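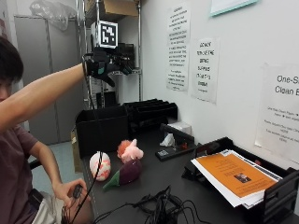
A gloved hand, with a gray cabinet and wire shelving in the background.

Diesel thefts from parked trucks on the Rurkach road have doubled since January, according to Ruth Urrego, who runs the haulage firm Notent. She spoke to us on 24/03/2018 after losing fuel from two trucks in one night.

"They were parked at the Gunawan rest stop, locked, with the drivers asleep inside," she said. "Neither one heard a thing. In the morning the caps were on the ground."

Urrego puts the loss at more than 900 liters. She has reported it to the police in Redon and was given a case number.

"The officer was polite. He said they get these calls every week and there is one patrol car for the whole road."

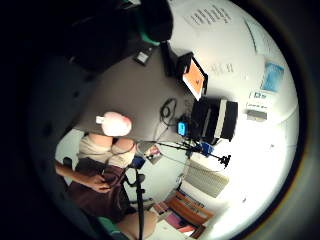
She does not blame the drivers, who are paid by the trip and stop where they can. The guarded lot in Redon costs extra and is usually full by dark.

"People tell me to buy locking caps," she said. "I did. They drill the tank instead, and then I pay for a tank as well – that was 2000 last time."

Some of the fuel, she believes, is sold along the same road in plastic drums. A driver of hers was offered 400 liters at half price.

"He said no and kept driving. I would like the police to go and ask the same man."

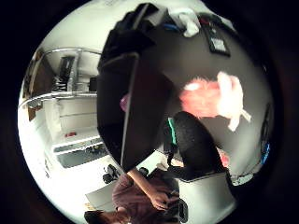 A pink, fluffy item on a gray surface beside a black panel.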